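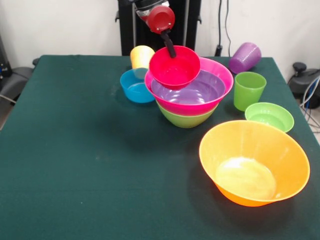
Red bowl held tilted above the stack, over the purple, the pink and the lime green. The big orange one is still out on its own at the front right.

The Bright Bowls
Posted Jul 2, 2025 in Table and Kitchen

Welcome, and come on in! If you've wandered over from the Siriwan kitchen pages, you already know how fond I am of anything that stacks, and if you haven't, well, you're about to find out. I have wanted to give the colored bowls and cups a page of their own ever since January, when I pulled every last one out of the low cupboard looking for a lid (I never did find the lid) and ended up sitting on the floor admiring them for most of the afternoon.

I do love them on the dark green cloth. I tried a white one first, and then a striped one that Anong Rungrueang was kind enough to lend me, and both were perfectly nice, but the green makes the orange and the red fairly jump at you. It also stops the little ones from skating about, and it's much quieter when you set things down, something you come to appreciate in a house where somebody is always napping.

A few notes, for those of you who like to linger:

The stack. Lime green at the bottom, then pink with that wide magenta rim, then purple tucked down inside. The purple is the shiniest of these three when the light gets into it, a sort of glossy lilac, and I think it's my favorite this week. Last week it was the pink.

The blue bowl. A small cyan one, over to the left, with a rim that lets a bit of light through. The pale yellow cup is hiding just behind it.

The cups. Purple is lying down at the back, ribs and all, and lime green is standing up straight in front of it like it's waiting for lemonade. I always mean to keep the cups on a separate shelf from the bowls, and they always drift back together.

The little green bowl. Off near the right side of the table. Perfect for olives or buttons, depending on the day.

The orange bowl. Oh, the orange bowl! It's the biggest thing on the table and it has been used for popcorn, for potato salad and once, at a very muddy picnic, for everyone's socks. Takeshi Onishi says it ought to go under all the others when the table is cleared, and he's probably right, but I like it left out where I can drop my keys in it.

As for how to stack them, I had a nice long letter on the subject after the Prusier tableware page went up. The writer sorts strictly by size, largest at the bottom, and has done so for 39 years. I go by size too, mostly — though I'll admit I sometimes put two colors together just because they look cheerful, and then have to wiggle them apart at breakfast.

The gallery as a whole has more than 227 pictures in it now, so do have a wander. The enamel pans are filed under Salari, and the teapots are still under Wumen until I get around to moving them.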